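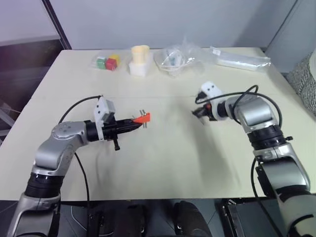
Sylvie Morin wrote in to ask if the Disley extending table has to be leveled again each time the leaf goes in. It does not, as long as the table stays in the same spot. Level it once with the leaf fitted, then check it if you move the table to another room.

Section 3: Fitting the leaf and leveling the feet

Before you start, clear the top and take off any cloth or pads. Two people should do this job. The leaf is heavy and awkward to hold at the ends.

1. Reach under the top and open the two side latches. They swing toward you.

2. Stand at opposite ends and pull the halves apart until the runners stop. Pull evenly - if one side sticks, push back a little and try again.

3. Lower the leaf onto the runners with the pegs facing the fixed half.

4. Slide the halves together until the pegs are fully seated. Close both latches.

CAUTION: Keep fingers away from the joint while closing. Do not lean on the leaf until both latches are shut.

5. Lay a spirit level along the top, then across it. Turn the foot under the low corner counterclockwise to raise that corner. Lift the weight off the foot first or the thread may bind.

Note: Tables sold before January have the older Steinbach feet, which need a 5 mm hex key. Later ones turn by hand.

If the joint is still uneven

A small step between leaf and top can be taken out with the 3 screws under each runner. Loosen them, press the surfaces flush and tighten again. Do not use a power driver.

Wipe the runners with a dry cloth every few months. Oil collects dust and will make them drag. If a latch no longer holds, order a new pair from Werkcombe and replace both sides.

Revised 29th May by Helmut Böttcher

Filed under: Dining & Extending Tables, Assembly Help
3 comments
Search manuals and parts Go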